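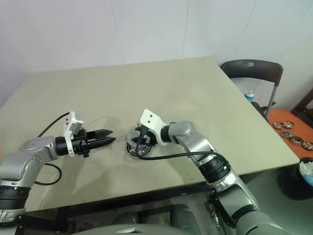
Laurențiu Olteanu wrote to me that my last post on residence permit renewals had the fee rule the wrong way round, and that the clock starts when the form is lodged, not when the payment clears. He is right about the form he used. The older paper route still counts from payment, and that was the one I had in mind.

I have now been through my own file again. The application went in during September and the receipt came 4 days later. The renewal cost 344 in fees, plus 30 for the certified translation, which Dokard did by post. The request for further evidence arrived after that and asked for bank statements already in the bundle. I sent them a second time with a page index.

Two points for anyone renewing on the same route. Keep the receipt number on every page you send. If your employer changes its name mid-application, as Kundo did, report it on the change form and keep a copy.

I will correct the earlier post tonight.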